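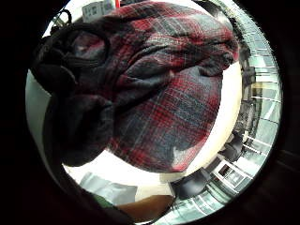

The shirt quilt is the one she takes out first, before I've even got my coat off. She has been mending and remaking clothes for people in Clonell for eight years, from the back half of a former shoe shop, and she still gets excited about flannel.

"Feel that," she says, and pushes a sleeve into my hands. "You can't buy that softness. Somebody has to wear it in for you, and it takes them years!"

Memory quilts are most of her work now, though she didn't plan it. She opened up to do hems and zippers. Then a woman came in with a trash bag of her father's work shirts and asked if anything could be done with them, and that job took the whole of a September. "I did everything wrong," she says, laughing. "I washed them hot, I cut on the slant, I didn't put any backing on the thin ones. The whole top stretched like pizza dough. I took it apart and started over, and I still think about that quilt."

These days she irons a light interfacing onto the back of every piece before it gets cut. Flannel moves around, she explains, and old flannel moves even more at the elbows and across the shoulders, where it has gone thin. She cuts 5 inch squares for a lap quilt and goes bigger if the plaid is a large one, so that the pattern has room to show. A throw of the size most people ask for takes 100 squares.

Does she match the plaids? "Oh, never. People ask me that all the time. If you try to line up every stripe you'll lose your mind, and you'll waste half the shirt. Let them bump into each other. It looks like a person's closet that way."

She is a big believer in keeping the odd parts. Pockets go in whole, and so do button plackets, and she has been known to leave a paint stain right in the middle of a block. One family asked for the collar labels to be sewn around the border. Another wanted a pocket near the edge that a child could put notes in – she loved that so much that she now suggests it to everybody.

Her machine is an old Voß that came with the shop, heavy as a stove, and it will go through six layers of seam without complaint. For the quilting itself she sends bigger pieces out to Erkthorpe, where there is a longarm she can rent by the hour. The small ones she ties by hand with cotton thread while listening to ball games on the radio.

I ask what she would tell someone with a pile of shirts and no idea where to begin. She has an answer ready. "Wash them once, cool, no softener. Then lay them all on the floor and look at them for a few days. Walk past them. You'll start to see which ones want to be next to each other. And do a pillow first! Four squares, one evening, and you've learned nearly everything."

She keeps a notebook with a scrap of each finished job taped inside, and she's up to page 201. We go through a good part of it over coffee. She stops at almost every scrap to tell me what it was: a bathrobe, pajamas, somebody's hunting jacket lining. By the time I leave it's past four, and she is already pinning the next row.

More from Makers and Menders
Darning a heel without a lump
The Orkard wool sale: what we brought home
Five ways to use up shirt collars
Readers' quilts: the fall gallery
How to wash an old quilt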